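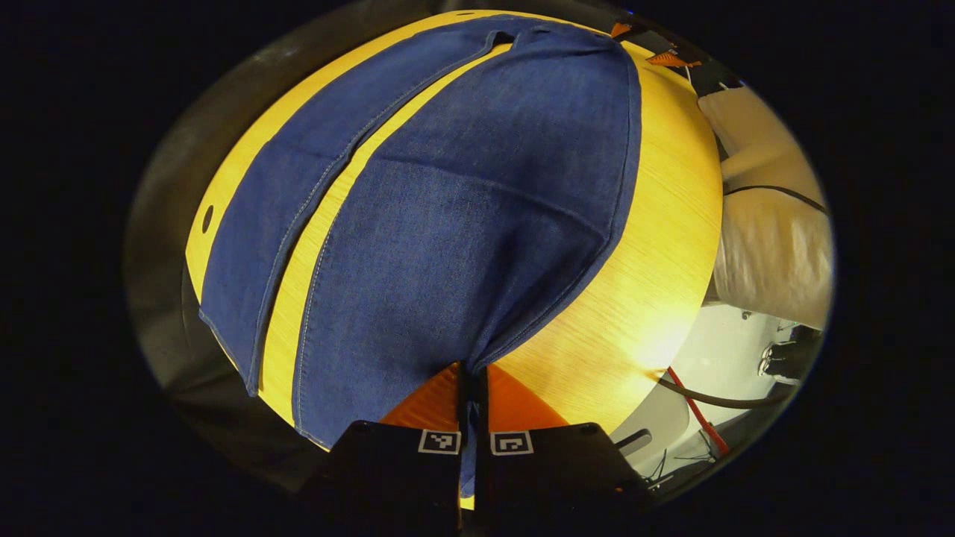 Which finger pad should a hand-held gripper carry if it is going to be used on heavy woven cloth? For the garments tested in this project, a soft pad with a tapered profile held best, provided the jaw was closed slowly and the grip was taken on a single layer near a hem.

Comparison of finger pads for a hand-held gripper used on clothing
Second-year project report
Nhi Âu and Vaughn Baptiste
Supervisor: Boglárka Magyar
Submitted 27 August 2025

1. Background

The laboratory at Grilunside collects demonstrations of household tasks with hand-held grippers. The operator holds the tool, performs the task, and the wide-angle camera on the tool records the work together with the position of the two fingers. The recordings are later used to train a controller for the Gosta arm, which carries the same fingers on its wrist.

Rigid objects have given few problems. Cloth has given many. In the April recordings, made by Tarık Karabulut before this project began, a large share of the folding demonstrations had to be discarded. The usual fault was that the cloth crept out of the jaw during the lift. A second fault was that the fingers picked up two layers where one was wanted. Both could be put down to the operator, but the same operators had little trouble with cups and boxes, so the fingers were examined first.

2. Aim

The aim was to compare two pad designs on the same tool and to recommend one for the next set of cloth recordings. Changes to the jaw mechanism, the camera and the handle were outside the scope.

3. Equipment

3.1 Pads

The Jilari pad is a soft moulded part with a tapered face. It bends when loaded, so the contact area grows as the jaw closes. The Strickland pad is flat and firm with a ribbed face. Both fit the same finger block without modification, although the Strickland pad needs a longer screw.

3.2 Markers

Each finger carries a square printed marker on its upper face. The opening of the jaw is worked out from the distance between the two markers in the camera view. This has a consequence for cloth work: if a fold rises over a marker, the opening is lost until the fold drops again. The pads sit below the marker faces and do not hide them.

3.3 Lens

The lens gives a rounded, strongly curved view. Straight edges near the outside of the view appear bent, and no measurement of the cloth was taken from the raw video for this reason. All slip distances were measured with a ruler and chalk marks on the cloth itself.

3.4 Garments

Denim was the main test material because it is stiff and thick at the seams. A cotton tea towel and a knitted jumper were included as lighter materials. All items had been washed before use and were dry.

4. Method

A total of 202 grasps were recorded, split equally between the two pads. For each grasp the operator placed the garment on the table, closed the jaw on a marked point, lifted until the marked point was clear of the surface, held, and lowered. A grasp was counted as a success if the chalk mark was still between the pads at the end of the hold.

Marked points were of three types: a hem, a flat area with no seam, and a seam crossing. The order was drawn at random so that practice would not favour one pad. Nhi Âu and Everett Fitzsimmons acted as operators and changed over after every 12 grasps to limit tiredness in the hand.

The jaw is closed by a trigger with no force reading. Closing speed was therefore controlled only by instruction ("slow" or "normal") and checked afterwards from the marker distances.

5. Results

On denim, the Jilari pad held more often than the Strickland pad at hems and on flat areas. The cloth gathered into a small tuft between the pads and the tapered faces closed round it. With the Strickland pad the tuft was thinner and tended to roll out sideways when the weight came on.

At seam crossings the order was reversed. The Jilari pad bent away from the thick part and gripped only at its tip. The Strickland ribs caught on the edge of the seam and kept it.

On the tea towel there was no clear difference. On the jumper both pads held, but the Strickland ribs pulled loops of yarn and that part of the test was stopped early.

Slow closing improved the results with both pads. Normal closing on a flat area often pushed the cloth ahead of the fingers, so that the jaw shut on very little.

Marker tracking was lost in a few denim grasps, mostly where the operator had tilted the tool forward and a stiff fold stood up in front of a finger. Tilting the tool back cured it.

6. Wear

Nearly 1,000 closures were put on one set of Jilari pads, counting practice and set-up. The tips had become shiny and one had a short split at the root. The Strickland set showed no damage, but had fewer closures.

7. Limits of the work

Two operators is a small number, and both knew which pad was fitted. The colour of the pads made hiding this impractical. Grip force was not measured. The results should not be carried over to the Gosta arm without a repeat, as the arm closes at a fixed speed and cannot feel the cloth slip in the way a hand can.

8. Recommendation

Fit the Jilari pad for the next cloth recordings. Instruct operators to close slowly, to grip at hems where the task allows it, and to avoid seam crossings. Inspect the pad roots at each change of operator and replace any pad with a split. Keep the Strickland pad off knitted items.

A force sensor in the trigger - even a crude one - would be the most useful addition to the tool. Vaughn Baptiste has left a drawing of a possible mounting in the project folder, with the screw lengths for both pads.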